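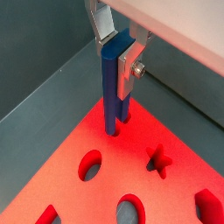
Figure 5.1 A blue peg held upright over a board with shaped holes.

Chapter 5
Types of people: do they exist?

Ursina Ruchti and Baltazar Ventura

Most of us have been told at some point what type we are. An older relative says we are the shy one. A magazine says we are a natural leader. Later on an employer pays for a questionnaire and hands back a coloured sheet with a word at the top. The word usually sounds right, and this chapter asks how much weight we should give to that feeling. Our answer, as readers of Chapter 4 may have guessed, is very little.

Take the Vevent Profile, which was sold to firms in the town of Dalar over several years. Staff answered 16 questions and were placed in one of four groups: Planner, Helper, Driver or Thinker. The seller's leaflet said that the groups were "found in nature". We wrote and asked where in nature. The reply, dated February 8, 2021, thanked us for our interest and enclosed a second copy of the leaflet.

There are fair questions to ask of any scheme like this, and they do not need advanced statistics.

First, where do the lines fall? In the Dalar data we were allowed to see, 471 people had filled in the profile. If there were four real types, we would expect their scores to gather in four clumps with thin ground between them. They did not. Scores on every scale made one broad hump, with most people near the middle. A line had then been drawn down the centre of the hump, so that two people one point apart were given different names and, in some offices, different training.

Second, does the answer stay put? Of the 471, we were able to reach 302 again in March and give them the same questions. Many came out as a different type. The seller described this as growth. It may be – people do change – but a scheme that counts the same answer as proof of accuracy and a new answer as proof of growth cannot be caught out by anything. 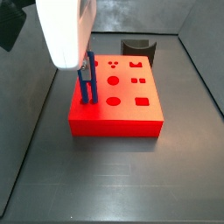

Figure 5.2 An H-shaped piece standing on top of a red shape-sorter box.

Third, does the type tell us anything we did not put in? A person who ticks "I like making lists" and is then told that she is a Planner who likes lists has been handed her own words back. To be of use, the label would have to say something about matters the questions left out, such as how long she stays in a job or how she gets on with a new manager. Section 5.3 looks at the studies that claim to show this. We think two of them are decent. The rest leave us unmoved, and we explain our doubts in each case.

None of this means that people are all alike. They differ a good deal, and some of those differences last for decades. The older work at Orkia, covered in Section 5.4, measured them along sliding scales and left the boxes out. Those scales have troubles of their own, and students who arrive at that section hoping for a rescue should read the footnotes too.

Before you go on

Write down three words that you think describe you, and keep the paper. You will need it for the exercise in Section 5.2, where a partner is given 13 statements taken from the Sepp horoscope column and asked to mark the ones that fit you.

Key terms in this chapter: type, trait, cut-off point, retest, circular claim.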